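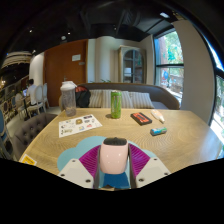 A sheet of small cartoon stickers and a tall green drink can on a wooden table.

Print on demand is a way of selling decorated goods in which each item is made only after a customer has ordered it. It is used for T-shirts, hooded sweatshirts, mugs, phone cases, posters and stickers. The seller supplies the artwork and a separate company, usually called a print provider, keeps the blank goods, prints them and ships them to the buyer.

Overview

In older forms of merchandise printing, a shop ordered a fixed number of pieces and stored them until they sold. Screen printing needs a separate screen for each color, so small orders are expensive per piece. Digital printing removed most of that setup work and made single-item orders practical.

A print-on-demand order normally passes through 3 systems: the online store, the order management software and the queue at the print shop. The store sends the size, color and artwork file. The software picks a print provider that has the blank in stock, and the provider returns a tracking number when the parcel leaves.

Printing methods

Direct-to-garment printing sprays water-based ink onto fabric and works best on cotton. Dark shirts need a pretreatment liquid and a layer of white ink under the design. Direct-to-film printing puts the design on a clear film, which is coated with adhesive powder and pressed onto the garment with heat. It can be used on cotton, polyester and blends. Dye sublimation turns solid dye into gas and is limited to polyester and coated surfaces, usually white or pale ones. Stickers are printed on vinyl or paper and cut by a plotter that follows a line in the artwork file.

Software

The part of the system that buyers see is the design tool or product preview. Zanddale, a small platform used mostly by clothing shops, offers 17 product templates and lets the buyer move text and pictures within a marked print area. Tresenow has no buyer-facing editor and handles only order routing. Rala, a plug-in sold by the Radonjić print shop, checks uploaded files and rejects those that are too small to print at the chosen size. Its catalog lists about 600 blanks, counting each size and color separately.

Costs and returns

The seller pays a base price for each item plus shipping and keeps the difference between that and the retail price. The base price is higher than in bulk printing. Production takes up to 7 working days at most of the shops connected to Tresenow, with longer waits before the winter holidays.

Personalized items are often excluded from ordinary returns. Misprints and damaged goods are usually replaced by the print provider after the buyer sends a photo.

See also

Screen printing
Heat transfer vinyl
Mass customization
Drop shipping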